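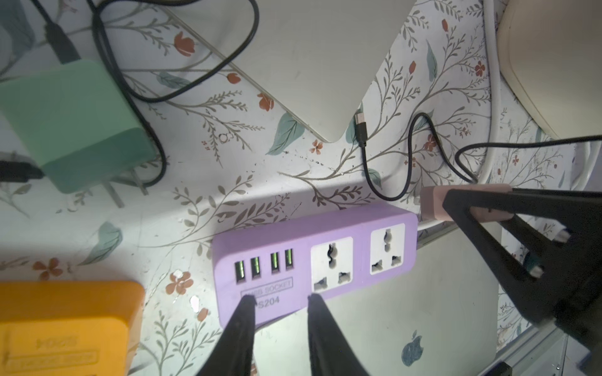

Ernent Bench Forum > Safety and Good Practice > Plugging-in tasks: live strip or dead strip?

tidewrack
Okay, I need a sanity check before I rewrite our lab sheet. We're a small group doing two-arm cable work, mostly chargers and plugs going in and out of power strips. Our current sheet (I wrote it in February, in a hurry, sorry) says "strip must be de-energized unless task requires power." Problem is that every single person reads "requires power" differently. One of my operators says unplugging a charger obviously needs power or it isn't a realistic task. I say the arm doesn't care. What does everybody else's rule say?

mossback_5
Ours is dead strip, always, no exceptions without a signed form. The strip's own cord gets pulled from the wall and the plug end sits on the bench where the operator can see it. I don't count the switch on the strip as off. I don't count a smart outlet as off either.

quillfeather
I'm going to disagree a little. We run live for maybe one task in the whole set, and we do it behind a ground fault breaker with a person standing at the cutoff. If you're grading "did the charger get seated all the way," a charging light is a really nice signal to have! You lose that with a dead strip.

mossback_5
You can check seating with a continuity tester wired to the strip. Takes an afternoon to set up. I get that it's less fun.

quillfeather
Sure, if you have the afternoon. We've got 522 episodes due and two people.

hobnail
Long-time lurker, electrician before I got into this stuff. Please quit thinking about it as live vs. dead for a second and think about what the fingers are made of and where they can go. Those universal sockets that take flat pins and round pins have big openings. A skinny pointed fingertip is way closer to a screwdriver than it is to a human finger, and shutters (if there even are any) aren't designed with a robot in mind. So my rule would be: if any part of the gripper is narrow enough to enter the opening, no mains on that strip. Period. It's a rule you can check with a go/no-go gauge before the shift and nobody has to argue about what "requires power" means.

tidewrack
Oh, I like that a lot. That's a test and not an opinion. Stealing it.

What about USB ports though? Ours are on the same strip as the AC sockets, so if I kill one I kill both.

hobnail
Right, and that's the trap. USB side is 5 volts on the basic ones, nothing to lose sleep over by itself, but it's fed from mains inside the same housing. If you want USB live, buy a separate USB hub, run it off its own supply, and keep the combo strip as a dead prop.

pannikin
Can I throw laptops in here? Our sheet has a whole section on lithium stuff and people skip it every time. Laptops and power banks are allowed in the workspace but there's a grip force cap, and no prying, no levering one thing against another. We use the Arkeo fingers and they'll put a dent in an aluminum lid before you notice.

quillfeather
We just use dead laptops with the batteries taken out. Got a box of them from a surplus place. Same weight if you tape a steel plate inside.

pannikin
See, that I'd sign off on. And you're the one who wants live mains, lol.

quillfeather
I contain multitudes.

greylag
Cables are my thing. I think every sheet should say something about loops. A loose cord that goes around behind one arm while the other arm pulls on the plug will drag a laptop right off the table, and I have watched it happen. We wrote in that any cord crossing the space between the arms has to have its far end either clamped or free. Clamped or free, pick one, but not attached to something heavy that's just sitting there.

tidewrack
Hm, that would rule out a lot of our layouts. The mess is kind of the point for us. If everything's clamped, the policy never learns to deal with a cord that moves.

greylag
Then free. Or put a lip on the table. I'm not against mess, I'm against a laptop on the floor.

mossback_5
Also plug wear. Does anybody retire their plugs? The Balaskas checklist we inherited says inspect every 1,000 insertions and toss at 3,000, and I have no idea where they got those numbers, but pins do get loose and then your success rate drifts and you blame the model.

hobnail
I'd go by looking, honestly. Bent pin, cracked shell, any browning, it's out. And cut the cord off before you trash it so it doesn't wander back into the prop bin.

pannikin
The wandering back is so real. We mark dead props with a paint pen on the underside.

tidewrack
Okay, draft for the new sheet, tell me what's wrong with it:

Combo strips are props. Wall cord out and visible to the operator.
Fingertip gauge check on every socket type before first use. If it goes in, no mains, no form, no exceptions.
Live USB only from a separate hub.
Laptops with batteries out where we can. Grip cap on anything with a cell in it.
Cords between the arms: far end clamped or free, or lip on the table.
Look over the plugs at shift start. Bad ones get cut.

quillfeather
I still think you want a path for supervised live runs with a bigger fingertip. Otherwise somebody does it off the books at 7 pm.

mossback_5
If somebody's doing it off the books, the sheet isn't the problem.

quillfeather
It kind of is, though. Nillach had a blanket ban when I was there and all it did was teach people to stay quiet.

tidewrack
Fair. I'll add a line that live runs go through me, gauge check still applies, second person at the cutoff. Going to print it tonight and see who yells.

greylag
Post the final one when you have it? I want to borrow the gauge part.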